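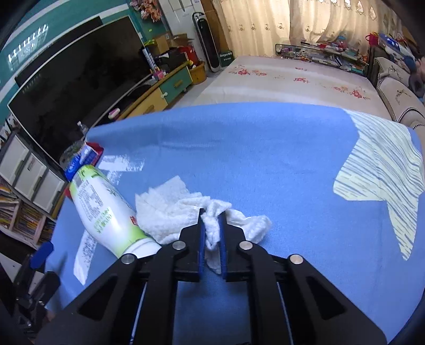
Figure 7.1. A two-finger hand-held gripper closing on a crumpled paper towel. Both fingers carry rubber pads on their inner faces.

CHAPTER 7
Grasping in Everyday Settings

Learning Objectives
After studying this chapter, you should be able to:
Define grasp, contact area, and grip force.
Explain how a linkage turns one motion of the hand into matched motion of two fingers.
Compare the handling of soft, thin-walled, and rigid objects.
Prepare a written record of a demonstration visit.

7.1 A Demonstration at Home

On September 18, 2020, students in the introductory automation course at Dronstead attended a demonstration of hand-held grippers. The session was arranged by Toshiko Fukuda, who teaches the course, and led by Reiko Kamata of Gollik. It took place in the main room of a private home in Plurumham, where household goods had been set out on a table covered with a blue cloth. The visit lasted 45 minutes, and questions were taken throughout.

Earlier chapters dealt with fixed machines working on parts of known size. A machine that fills cartons meets the same carton 2000 times in a shift, and its fingers can be shaped for that one task. A home offers no such order. Objects lie on their sides, lean against one another, or rest partly under something else. The tool must be suited to all of them, and the person guiding it must choose where and how to take hold.

Kamata began with the paper towel. A crumpled sheet has no firm edge and no fixed shape, so the fingers must gather a small fold of it before they can hold anything. The part between the pads is called the pinched region. The remainder of the sheet is free to hang or drag, and the operator must allow for it when planning the next movement.

She then turned to paper cups. A cup presents the opposite difficulty. Its shape is known in advance, but its wall is thin and bends under light pressure. Too little force allows the cup to slip; too much dents it. The angle of each pad also matters -- a pad that meets the wall squarely spreads the load, while one that meets it along an edge does not.

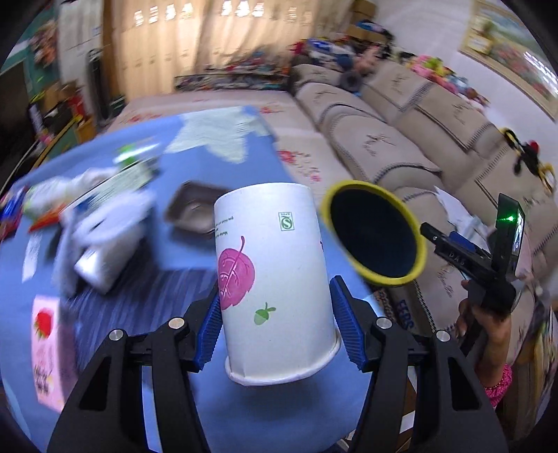 Students were asked to note three things for every grasp: the place of first contact, the direction in which the fingers closed, and any change in the shape of the object. They were told to write these down before discussing them with a partner. Fukuda has used this rule since the course began, and the same rule applies to the exercises in this book.

The discussion that followed centered on the pads. Several students had assumed that a stronger grip was always the safer one. Kamata explained that a soft, high-friction surface often permits a lighter grip, and that the choice of pad should be made before the choice of force. The Van Beek method, introduced in Section 7.3, sets out this order of decisions in full.

Key Terms
contact area, friction, grip force, linkage, pinched region, pivot

Before You Read
Select a soft object and a thin-walled object from your own kitchen. Lift each one using only your thumb and one finger, and record the three observations listed above. Keep your notes for use with the worksheet on page 245. A blank record form is provided in the appendix on page 402.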